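Home | About | Events | Members | Minutes | Contact

Breltilari Business Circle
Events group, minutes, October meeting

Present: Birsen Polat (chair), Tumaini Tanui, Muammer Dağdelen, Ferhat Kılıçarslan
Apologies: İlker Altıntaş (sent notes by email, read out under item 3)
Minutes: Tumaini
Started 5:40 pm, late, door code had changed again.

1. Last minutes
Agreed with one fix. Under "partners" it said Uysal would pay for the recording. They offered to lend the microphones. Muammer to correct and re-post.

2. Supplier contracts workshop
Main item. Half-day session for members who buy software or services from outside and sign whatever contract comes with it. Gorka have confirmed they will run it with us. Two people from their side, one on contract terms, one on renewals and getting out of them. They want a live walk through of their tracking tool at the end. Birsen ok with that as long as it stays under half an hour, last year's demo ate the whole Q and A.

Saturday morning, 9:30 to 1. Ferhat asked why Saturday. Members with shops said weekdays are hopeless, members with offices said the opposite. Left as Saturday.

Jundudau want to be named as co-host. Discussion. They are not sending a speaker, they are sending the invitation to their client list. Agreed wording: "with the support of Jundudau". Birsen to tell them before the page goes up, not after.

3. Invitations and numbers
Mailing list stands at 866 after Ferhat's clean-up. Bounces gone, duplicates mostly gone. İlker's note: send to members first, give them a clear week, then open to guests. Agreed. Ferhat wants a shorter form, name, firm, email and one question about what contracts they struggle with. Gorka asked for phone numbers as well. No. Anyone who wants a call from them can say so on the day.

Consent line on the form needs rewriting, currently says we may share details with "partners" which covers anybody. Tumaini to draft, İlker to check.

4. Room and food
Upstairs room is held for us till the end of the month, deposit 400, payable by bank transfer only. Muammer has the form. Screen works, the long cable does not, bring our own.

Food: coffee on arrival, cold lunch at one for those staying. Birsen does not want hot food, last time the smell came up during the talks. Sandwiches, something without meat, something without cheese, fruit. Ferhat to get a second quote becuase the first did not list what was in anything. 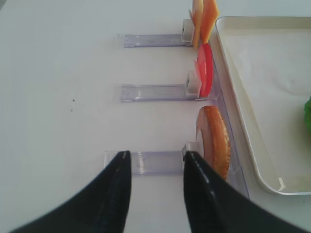 Cheese, tomato and bun slices upright in clear holders.

Lunch to be booked once sign-ups close. Muammer would prefer to order early and have spare. Birsen would not. Went with Birsen.

5. Budget
Ceiling for the workshop is 1000 all in, same as spring. Room comes out of that, so do food and printing. Gorka pay their own travel. Jundudau have hinted at a contribution, nothing in writing, so not counted.

Ferhat proposed a small charge for non-members. Long discussion. For: people who pay turn up. Against: we'd need to take cards, and give receipts, and refund people. No charge this time, look again in spring.

Printing: one sheet each, both sides, contract checklist on the back. No folders. There are still folders in the cupboard from the tax evening, use those if anyone insists.

6. Questions for the speakers
Collected round the table, Tumaini to send on to Gorka:
- auto-renewal, what notice do you have to give and where is it usually hidden
- price rises in the middle of a term
- getting your data back when you leave, in what format
- who in a small firm should be allowed to sign
- clicking "accept" online, does that bind the firm if a junior does it

Muammer asked that they avoid slides full of clauses. Noted.

7. AOB
Website: events page still shows the summer one as upcoming. Ferhat to take down tonight.
Uysal need the microphones back by the Monday after. Muammer to drive them over.
Newsletter deadline moved forward, copy to Birsen as soon as the agenda is fixed.
Key to the cupboard, Tumaini has one, the other is missing.

Actions
Birsen: Jundudau wording; confirm running order with Gorka
Tumaini: consent line; questions to Gorka; these minutes
Muammer: correct last minutes; deposit; cable; microphones
Ferhat: form; second food quote; events page
İlker: check consent line, first invitation text

Next meeting same place, 5:30 sharp pls. Closed 7:05 pm.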